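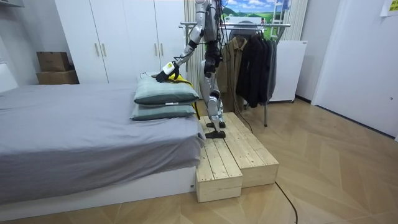
¿Cuánto tarda una persona sin experiencia en plegar una cuna de viaje? En nuestras pruebas, la mediana fue de 90 segundos en el primer intento, y bajó de forma clara a partir del tercero.

Figura 3. Entorno de dormitorio con cama baja y dos almohadas apiladas.

4.2. Plegado y transporte

El segundo bloque del estudio se centró en el plegado, una operación que los manuales suelen resolver en un solo párrafo y que, según la encuesta previa a 500 hogares, es la que más dudas genera. Se compararon dos cunas de viaje, la Skalico y la Pivetness, ambas con cierre central y bolsa de transporte. Los participantes leyeron las instrucciones del fabricante antes de empezar y no recibieron ayuda durante la prueba.

Cada persona realizó 7 repeticiones con cada modelo. Se registró el tiempo desde la retirada del colchón hasta el cierre de la bolsa, así como los errores de secuencia. El más frecuente fue intentar desbloquear los laterales antes de levantar el centro de la base - un error que en la Pivetness deja las barras trabadas y obliga a volver a desplegar la cuna por completo. En la Skalico, el mismo error se corrige sin deshacer los pasos anteriores.

La bolsa añadió una parte considerable del tiempo total. Con la Pivetness, el colchón debe enrollarse alrededor de la estructura y sujetarse con 3 tiras de velcro cuyo orden no figura en el manual. Siguiendo el criterio de Yook, el tiempo de embolsado se contabilizó aparte, de modo que los valores de plegado puro son comparables entre modelos.

Las sesiones se realizaron en julio, por la mañana, con el mismo suelo y la misma iluminación. No se evaluó el plegado con una sola mano, situación que varios participantes mencionaron como habitual en casa. Tampoco se midió el desgaste de los cierres, que se trata en la sección 4.3 junto con los ensayos de carga de la base.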